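Wondard Two-Arm Sorting Station
Equipment for small returns and repacking departments

Product code: Wondard 22
Category: Bench equipment / Sorting and checking
Supplied by: Trullero

The Wondard 22 is a sorting station with two arms, made for workplaces where mixed small parts come back in trays and must be separated before they can be packed again. Typical users are toy libraries, school suppliers, spare parts shops and hire companies. The station stands at an ordinary table. It does not need a cage around the building line, a conveyor or a special floor, but it needs a working area which is marked and respected by everybody.

We sell this equipment mostly to firms that have between five and 62 employees. For this reason we describe below also the work of the people, because our customers ask us about it more often than about the motors.

What the station does

The operator puts a tray on the table. The two arms pick parts from the tray one after another and place the parts which do not belong there into a side bin. In the toy trade the foreign part is very often a battery, a wheel or a piece from another set. Batteries are the most important, as they must never go into the shredder or be posted with the bricks.

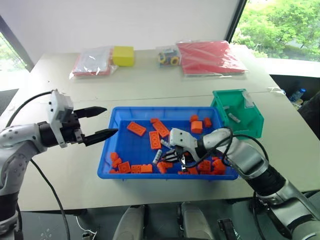
Both arms at a blue tray of orange bricks, with the green bin at the back corner.

The order of picking is decided by the station and can look strange to a person. It may leave an easy brick and go first to a difficult one near the wall of the tray. Please let it work. If the operator moves the parts by hand in the middle of a cycle, the station stops and looks at the tray again from the beginning, and time is lost.

Each arm has a gripper with two fingers. The fingers have a textured inner surface, which gives a good hold on smooth plastic. They are a wearing part and are changed with one tool. Instructions for the change are in chapter four of the handbook.

What changes for the people

Before the station, sorting is usually done by two or three persons who sit at a table the whole shift. It is tiring for the eyes and for the neck, and mistakes come mostly in the last hour. With the station, one person prepares the trays, watches the cycle and makes the final check. The others are free for packing, repair and answering customers.

We want to be clear that the station does not remove the need for a trained person. It removes the sitting and the staring. The person who knows the parts becomes more important than before, as the station must be told what is a foreign part and what is only a rare one. At the firm Todorova, which repacks building sets for nurseries, the two sorters now write this list themselves and change it every August, before the school orders arrive.

Tamás Kiss, who installs the stations for Trullero, gives every new customer the same advice: "Ask the sorters first where the table should stand. They know where the light is bad and where the people walk with boxes. When the office chooses the place, I come back after one month to move it."

Some employees do not like the arms in the first days, mainly because of the movement at the side of the eye. It helps when the operator's chair is turned so that both arms can be seen completely. We recommend one full day of training for each operator, and half a day for colleagues who only pass by or bring trays.
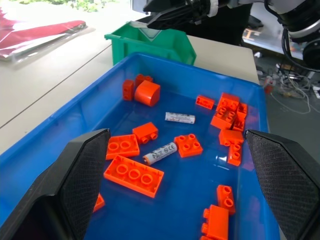

Page last changed: April 21, 2020

Batteries in the tray

Loose cylindrical cells, such as the two white ones among the bricks, are picked from the side and should be put in a separate container at the end of the cycle. The side bin is only for short keeping. Do not leave batteries in it overnight. A battery that is swollen or leaking must be taken out by a person with gloves before the tray goes on the table, and the tray must be cleaned.

The tray

Use a tray in one plain colour, with low walls that open outwards. The colour should be far from the colour of the parts. Blue is good for orange and yellow parts. A shiny floor is permitted, but a lamp directly over it can make bright points which slow down the recognition. Do not fill higher than one or two layers. More trays with fewer parts are quicker than one full tray.

Main data

Arms: 2
Largest weight of one part: 100 g
Parts list memory: 2000 entries
Operators needed: 1
Training: included for two persons

Delivered with the station

Two arms with grippers, control unit, one set of spare fingers, one tray, one side bin, printed handbook in English. The table is not included. Software for the parts list is called Suta and runs on a normal office computer.

Before you order

Please measure the table and send us the size, together with a small bag of your usual parts and of the foreign parts you find most often. We try them on our own station and send back a written report. The bag is returned to you with the report. There is no charge for the trial inside the country; for other countries we ask only for the postage.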